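Curkley Group Project Report: Tidying a Table by Spoken Request

1. What we set out to do

Our group was given the second of the two project titles on the module, which asks for an arm that can put household objects away when told to. The title leaves most of the choices to the group. We decided early on that we would not build any new hardware. The arm and its two-finger gripper were already set up in the Sepúlveda lab, and all our time went on the software and on collecting runs.

The request is typed in as a short sentence, such as "put the apple in the basket" or "close the bin lid". The program we wrote, which we called Rundiris, picks out the object and the place from the sentence and passes them to a policy trained on runs we had driven by hand. We had hoped to use a microphone as well, but this was dropped in the first month so that we could get on with the arm itself.

2. The table

We wanted objects that differ in how they have to be gripped. Toy food was cheap and does not break when dropped. The foam cubes are easy to hold but squash if the gripper closes too far, so they were useful for setting the closing force. The banana has to be picked up across its narrow side, which means the wrist must turn to match the way it is lying. The apple is round and will roll away if one finger touches it first.

For places to put things we used a wicker basket, a white plastic storage bin, a pink plate and a small bin with a lid that flips up. We also added a toy cabinet with a handle on its door, standing on a brown box, because we wanted at least one task which was not picking something up and putting it down again. 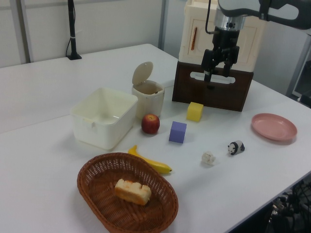

Before each run we moved the objects to new positions, following a printed list so that no one could drift into putting them in the same few spots. We had not done this at the start. Our first set of runs had the basket at the front of the table every time, and the policy trained on them carried objects to the front of the table wherever the basket was. Those runs were thrown away.

3. Collecting the runs

Each run was driven by one member of the group using the hand controller, with a second member reading out the request and resetting the table. After throwing away the early ones we kept 102 runs. A run was kept only if the object ended up where the request said and the arm had not knocked anything else over on the way.

Driving the arm well took longer to learn than we had planned for. The gripper hides part of whatever is behind it from the fixed camera, and when working near the cabinet the driver could not always tell from the screen how far the fingers were from the handle. We got round this by standing to the side of the table and looking at the arm directly. This may have been a mistake, as the policy only has the camera to go on and could not see what we had seen.

4. Testing

We tested on 36 requests that had not been used in training, spread over all the objects and places. The group marked each one as done, partly done or failed. Picking up the cubes and the bread gave us the least trouble. The banana was often gripped near one end and then swung as it was lifted, which we marked as partly done if it still landed in the right place.

The cabinet door was the weakest task. The arm went to the correct area but usually closed its fingers beside the handle. We think this comes from the hidden view described in section 3, although we did not have time to collect new runs and check.

The sentence part of Rundiris caused 2 failures, both where the request said "bin". We had used that word for the storage bin and for the one with the lid, and the program chose the wrong one. We changed our word list afterwards so that the storage bin is always called the tub.

5. What we would change

A camera on the wrist would be our first change, mainly for the cabinet. The Dolau workshop has a bracket that should fit, but it was on loan until after our deadline. We would also write the word list before collecting any runs, and keep a note of who drove each one, as some of us approached objects from above and others came in at an angle.

The code and the printed position lists are in the group folder. The runs themselves are on the lab drive.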